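List home | Threads | Next in thread | Reply

Re: letter of credit or open account?

> Our buyer in Sistville wants to drop the letter of credit and
> go to open account. Has anyone here done that? Their order is
> only 938 cartons but it's a big one for us.

We did it last year with a buyer in Coronley, and it went fine – mostly! They paid the first 3 invoices early and the fourth one 23 days late, right when our own supplier wanted money. That was a fun August.
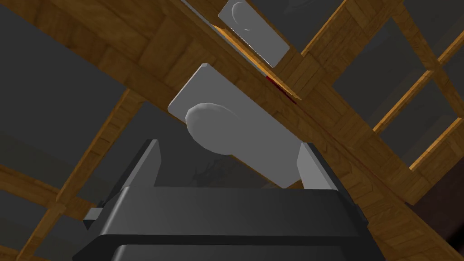
What I'd do now is ask for a deposit up front and put credit insurance on the rest. We use Ochoa for ours (their forms are a pain, but they do pick up the phone). Our bank wanted far more for confirming the letter than the policy costs us.

Check the shipping terms too – ours still said payment against documents, and it took eight emails to get that fixed.

Good luck, and let us know what they say!

Tandudham Export Desk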